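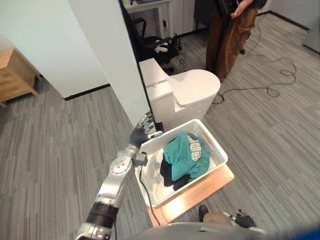 # Doing a small mixed load without ruining anything

This page covers the way I handle a small laundry load, from the basket to the shelf. It is written for people in apartments or shared houses who do a few things at a time and don't have a laundry room. If you wash for a big family, most of it still works, but you will want more than one basket.

## What you need

- A rectangular basket with holes in the sides
- A flat board a bit larger than the basket, if your floor is carpeted
- Liquid detergent
- A mesh bag for anything with hooks or straps
- A drying rack

I like a white plastic basket for this. Dark lint and stray socks show up against it, and it wipes clean. The perforated sides let air through, so a shirt that sits for a day or two doesn't go stale as fast as it would in a closed hamper.

The board is optional on tile or vinyl. On carpet I would not skip it. A basket with damp clothes in it will leave a damp patch underneath, and a plain piece of light wood stops that. It also gives you a firm place to set the basket down. Mine is a leftover shelf from a Gurley bookcase and it has held up fine.

## Step 1: Empty the basket and look

Take everything out, one piece at a time. Check pockets. Close zippers. Turn printed shirts inside out, including anything with lettering on it, so the print doesn't rub against the rest of the load.

Look at the bottom of the basket before you walk away from it. Socks and coins end up in the corners.

## Step 2: Decide what can go together

With a small load it is tempting to put everything in at once. Sometimes that works. A teal top, a black one and a gray-and-white print can share a cold wash if all of them have been washed several times before. If one is new, test it first:

1. Wet a spot on an inside seam.
2. Press a white paper towel on it for a minute.
3. If color comes off, wash that piece alone for its first 3 washes.

Black cotton and strong greens are the ones I test every time. Gray with white in it is the one most likely to show a problem. The white parts pick up dye and you won't get them back without a lot of soaking.

## Step 3: Load the machine

Don't push things down. A small load should drop loosely into the drum. If you have only one heavy item, such as a sweatshirt, add a towel of a similar color so the drum can balance in the spin. A single heavy piece will thump and the machine may stop partway.

Use less detergent than the cap suggests. The lines on most caps are meant for a full drum. I use the Skendau unscented liquid and fill to just under the first line. Too much soap leaves dark clothes looking chalky.

Settings I use for this kind of load:

- Cold water
- Normal cycle, or gentle if there is a knit in it
- Medium spin
- No extra rinse unless someone in the house has sensitive skin

## Step 4: Get it out on time

Set a timer on your phone. Clothes left in a closed drum overnight will smell by morning, and then you are washing them again. If you can't get to it, at least open the door.

Wipe the inside of the basket with a damp cloth before the clean clothes go in. It was holding dirty ones an hour ago.

## Step 5: Dry and put away

Shake each piece hard once before hanging it. Hang tops by the hem, not the shoulders – you avoid the little peaks that clothespins leave. Leave a gap between pieces. Our rack is a Trudellow folding one, and in winter I move it near a window and crack the window for the first hour.

Keep dark things out of direct sun. Turn them inside out if you have no choice.

Fold as you take things down. If they go back in the basket in a heap, they tend to stay there, and you end up picking clothes out of it all week.

## Where to keep the basket

Near where people undress is best. In most homes that means the bedroom or close to the toilet or shower. Leave enough room to walk past it and keep it off the heating vents. If it has to live in the bathroom, stand it away from the shower side so the steam doesn't get to it.

Empty it on a fixed day. Ours is Monday. If it fills up before that, run a load early and skip the next one.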